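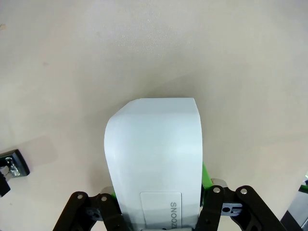 Print | E-mail

Grip week, and what went into the notebook

The club meets in the back half of the shop classroom at Flemoston, after the last bell until they lock the side door at 6:30. I started helping two seasons ago and I still write these posts mostly so I remember what we did. If you are a parent looking for the pickup schedule, it is on the club page and not on this blog.

July is our odd month. The main season is over, half the students are away, and the ones who stay get to work on what they never have time for in winter. This year they picked gripping. The arm we used at the Boltari meet in spring lost most of its points on pickups. It drove to the right place, closed the fingers, lifted, and the part either tipped or slid. The students had blamed the camera for that all season. A couple of them wanted to find out if it was true.

So the job for the month was plain. Take a bin of everyday items, set them one at a time on a table, have the arm pick each one up, hold it, move it, and put it down standing the way it started. Do that 100 times for each grip setting. Write down every attempt, including the ones where somebody bumped the table.

The items came from home. The rule was nothing with liquid in it and nothing anyone would be sad to lose. We ended up with 19. Soup cans are easy. A paperback is harder than you would think, as the cover bends before the pages do. The white SNOOZ device went on the list as a good middle case: smooth plastic, rounded sides, a top that slopes a little, so there are not many flat places for the fingers to meet.

The first grip setting was the one left over from spring. It closes until the motor current goes over a limit, then stops. That works for cans. On rounded plastic it works if the fingers come in level, and it does not work well if one side touches first, because the item turns before the other side gets there. We had a whole page of "rotated" in the notebook by the end of the second afternoon.

The second setting slows the fingers down for the last part of the travel and closes in two steps. The first step only makes contact. Then the arm waits, and the second step squeezes. It takes longer. The students argued over whether the wait was needed, so they tried it with and without and the difference was clear enough that the argument stopped. With the wait there were fewer tipped items on almost everything. The paperback did not improve.

We also changed where on the item the arm grabs. In spring it always aimed for the middle of the height. For anything tall that is fine until the arm starts to move sideways, and then the top leans. Going lower made the put-down cleaner, and going higher made the lift steadier. The group settled on lower, because the meet rules take off more for a bad placement than for a wobble on the way. I would have picked the middle and left it alone, but it is their arm.

A few practical things for other clubs doing this:

Mark the table. We used pencil at first and it rubbed off. Small pieces of masking tape held up better, but keep them out from under the item or it sits crooked.

Have one person run the arm and a different person write. When the same student did both, the notebook had gaps.

Decide what counts as a drop before you start. We did not, and we had to throw out the first 200 attempts because two students had been scoring them differently. One counted a slip that the fingers caught again, the other did not. Nobody was happy about starting over. It was the right call and the second round went faster anyway.

Check the screws on the linkage every day. Ours work loose. It does not look like much, but a little play at the pivot is a lot of play at the fingertip, and one afternoon of poor results was nothing more than that.

About the camera. It was not the camera, or not mostly. With the old grip setting and the item placed by hand at a marked spot, so that the camera had nothing to decide, the arm still tipped things. That was a hard thing for the vision group to have been right about, given that they had been saying it since January. They were decent about it.

What is left to do: the paperback, anything made of cloth, and the reset. Right now a person has to put the item back after a bad attempt, and that person is where most of the time goes. One of the newer students wants to build a shallow tray with sloped sides so things slide back toward the center - I have my doubts about the tall ones, but cardboard is cheap and she has already cut the first piece.

We also need to decide about the Steyn invitational. The entry form asks for a one-page write-up on something the team tested, and this would do for it. The other choice is to save it for Movmont, where the write-up counts for more but the drive is longer and we would need a second van. I will put both dates in front of the students when everyone is back and let them vote.

If you have a small item with an awkward shape that you do not need anymore, send it in with your student. No glass, please.

Last updated: July

Contact | Copyright Flemoston robotics club blog | Back to top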